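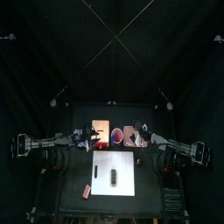 By Baltasar Valcárcel

Justura Trail

The Justura Trail is a long-distance walking route between the harbor town of Ernum and the inland market town of Zastow. It is 135 kilometers long and is usually walked in six stages. The trail takes its name from the Justura, a limestone plateau that it crosses in its middle section. Most of the route follows old drove roads, which were used to move sheep and cattle between the coast and the summer pastures.

Route

The trail begins at the old customs house on the Ernum waterfront. It leaves the town by a paved lane and climbs through orchards and small vegetable plots to the first ridge. From there it follows the coast for a short distance before turning inland at a chapel. The first stage is the easiest of the six and has several places to buy food.

The second stage runs beside the Llewellyn, a small river with steep wooded banks. The path crosses the river twice, first by a stone bridge and later by a ford. In wet weather the ford can be too deep to use, and a signed detour leads walkers to a road bridge upstream. The detour adds 2 kilometers to the day.

The third and fourth stages cross the plateau. The ground is open and rocky, with thin grass and few trees. There is no running water on the surface, as rain drains quickly into the limestone, and walkers depend on stone cisterns built for livestock. The highest point of the trail is on the fourth stage, at a pass marked by a boundary stone. A side path from the pass leads to a viewpoint over both the sea and the inland plain.

The fifth stage is a long descent through beech forest. It is 25 kilometers in length, the longest of the six, and has the greatest loss of height. Parts of the path are sunken between banks and hold mud well into the spring. The final stage is mostly level and follows farm tracks to Zastow, where the trail ends at the livestock market.

History

The drove roads across the Justura are older than the written records of either town. Herding families from the coast had grazing rights on the plateau, and the animals were driven up in late spring and brought down in the fall. Those meant for sale continued to Zastow. The width of the road was set by local custom, and in places the low walls that kept animals out of the fields can still be seen on both sides.

Traffic on the drove roads fell when a railroad reached Zastow and animals could be sent by train. The plateau section went on being used by a few families after the lower sections had been plowed up or built over. When the route was reopened for walkers, the original line was kept on the plateau and in the beech forest. The section leaving Ernum is new and avoids the main road, which was laid directly over the old drove.

A dispute over access closed part of the fifth stage for two seasons. The landowner objected to walkers' dogs being loose near cattle. The path was reopened after it was moved to the other side of a boundary wall, and dogs must now be kept on a leash from the pass to the edge of the forest.

Waymarking

The trail is marked in both directions with a white bar over a blue bar, painted on rocks, walls, and tree trunks. A blue cross means a wrong turn. On the plateau, where snow and fog can hide painted marks, the route is also shown by tall cairns. Some of the cairns are old and mark cistern sites, so a cairn without a painted stone at its base should not be taken as part of the route.

Signposts at road crossings give walking times instead of distances. The times do not include stops and are considered optimistic for walkers with heavy packs. The spelling of place names on the signs differs from that on older maps, particularly on the plateau.

Accommodations

Small hotels and rented rooms are available in Ernum and Zastow throughout the year. Villages on the first, second, and sixth stages have guesthouses, most of them family homes with a few rooms set aside. Evening meals are usually served at a fixed hour and need to be ordered in advance.

There are no villages on the plateau. Walkers stay in converted herders' shelters, which have bunks and a stove but no bedding. The shelters are left unlocked, and payment is made into a box by the door. Firewood is stacked outside under cover and is intended for cooking and for cold nights. Camping is allowed beside the shelters but is not allowed in the beech forest, where open fires are also banned.

Season and conditions

The trail can be walked from late spring to the middle of the fall. Snow often lies on the pass in March, and the north side of the plateau keeps it longest. Summer days on the plateau are hot and there is almost no shade. Water from the cisterns should be treated before drinking. By the end of a dry summer some of them are empty, and walkers are advised to fill up at the last village before the climb.

Fog is common in the fall, mainly in the mornings. Thunderstorms occur in summer and usually build up in the afternoon. Cell phone service is good near both towns, weak along the Llewellyn, and absent on most of the plateau.

Transportation

Ernum is reached by coastal bus and, in the summer months, by passenger ferry. Zastow has a railroad station at the northern edge of town, a short walk from the end of the trail. There is no direct public transportation between the two towns. Travelers returning to the start take the train to the coast and change to the bus.

The only road across the plateau meets the trail near the end of the third stage. A minibus uses it on market days and will stop for walkers on request. Luggage transfer is offered by several guesthouses but does not serve the plateau shelters.

See also

Ernum
Zastow
Llewellyn (river)
Drove roads

Page last edited March 5, 2021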